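Saturday, June 2, 2018

Water, mostly

The water bill came on Monday and it was for 2,088 gallons, and I have been thinking about water since then. That's a low number for a house. I live alone, I don't have a lawn, and I fixed the toilet in February. Before that it was running all night and I had stopped hearing it.

I moved to Laker nine months ago from an apartment where water was part of the rent. I never saw a bill there. I couldn't have told you whether I used a bucket a day or a swimming pool. Now I get a sheet of paper with a bar chart on it, and the bars go back to when I moved in. You can see the toilet very clearly. There are four tall bars, then one medium one, then short ones.

The other thing I had never thought about is taste. The tap water at the apartment tasted like nothing to me. The water in Laker comes from wells and it is hard. It leaves a white ring in the kettle after two or three days, and coffee made with it is flat. For the first few months I bought gallon jugs at the grocery store, carried them in from the car, and then carried the empties back out to recycling. I didn't like doing it. It was a lot of plastic and my back isn't great.

So this spring I did what I should have done in the first place and tried a few things. I tried the tap water straight. I tried it through a pitcher filter, the Storik one, which sits in the refrigerator door. And I tried the water from the fill station outside the Cendar hardware store, where you bring your own jug and put coins in. I tasted them at room temperature, because cold hides a lot. I wrote notes on the back of an envelope.
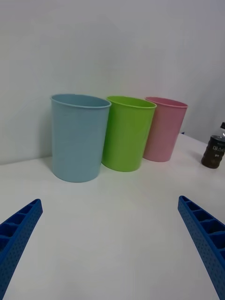

You should let the tap run for a full minute first thing in the morning before you judge it, was the first comment I got when I mentioned all this on the town message board. What sits in the pipes overnight is not what comes out of the ground, and half the people complaining about the taste are drinking what sat in their own plumbing.

I thought that was fair, so I did it over. I ran the tap while I fed the cat, then filled a glass. It was better. The metal taste I had put down in my notes was mostly gone, and what was left was the hardness, which I'd describe as chalky. I don't mind chalky as much as I mind metal. I felt bad about the minute of water going down the sink, so now I catch it in a stockpot and use it on the tomatoes.

The filtered water was softer but had a slight sweetness I didn't care for. The instructions say to throw out the first two pitchers after changing the cartridge. I threw out three and it was still there. By the end of the first week it had faded. The cartridge is supposed to last two months, but with water this hard I got five weeks before the flow dropped to a trickle and I was standing at the sink waiting on it.

The fill station water was the best of the lot, plain and clean. It was also the most trouble. The machine takes quarters only, the hose drips on your shoes, and on weekends there is a line. I went one evening and had it to myself, but I don't want to plan my evenings around a water machine.

Coffee was the real test for me. I made it the same way on different mornings, with the same beans and the same scoop. The fill station water made the best cup and the filtered water came very close. With the tap water, even after the minute, the coffee had no top to it. Tea was worse. It got a film on the surface that broke up when I stirred it and then came back.
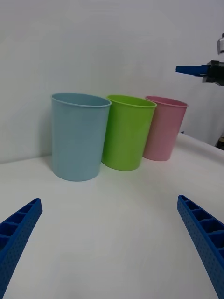
Three cups, lined up on the white table.

I also ordered one of those mail-in test kits, which cost more than I wanted to pay. Hardness came back very high. Nothing else on the sheet was marked as a concern. The woman at the town office told me over the phone that this matched their own results and that the hardness has been the same as long as she has worked there. She said most people on my street have a softener in the basement. I went down and looked, and there is a capped pipe where one used to be — the previous owners must have taken it with them.

A softener is almost 1,000 dollars installed, going by the one quote I have. That buys a lot of cartridges. It would also help the water heater and the shower head, which I have soaked in vinegar twice now. The man who gave me the quote wants to put it where the shelves are, so I'd have to move the shelves first, and they are full of paint cans I haven't sorted through.

For now I'm drinking from the pitcher, making coffee with it too, and using the tap for everything else. I put the next cartridge change on the calendar for five weeks out and bought a spare. The jugs are in the garage. I kept two of them in case the power goes out and the town pump goes with it.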